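3.2 Small accessories and where they are kept

Hair clips, beads and similar items made up 1,194 of the 2,254 objects logged in the bedroom part of the survey. Most were not stored in a drawer, even in rooms with a dressing table. They were kept in shallow open containers and sorted by color or by the outfit they went with, seldom by type. Chiriac found the same habit in her earlier work on shared bedrooms.

Open boxes have one clear benefit — every item can be reached without lifting a lid. They also let long items such as bead strands spread over the bottom and mix with clips.

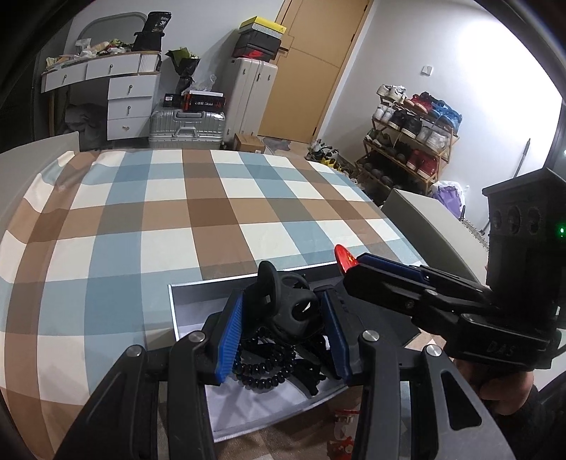
Figure 4. Shallow open box beside a bed, with a black hair claw clip and a coil of black beads. A white dressing table with five drawers stands behind.

We coded boxes of this kind as "open, mixed" when they held two or more types of accessory. Where a box stood next to the bed, as in Figure 4, its position was coded separately from its contents. Items held above a box were left out of the count for that box. The drawers of dressing tables were coded under furniture and are covered in Section 3.3.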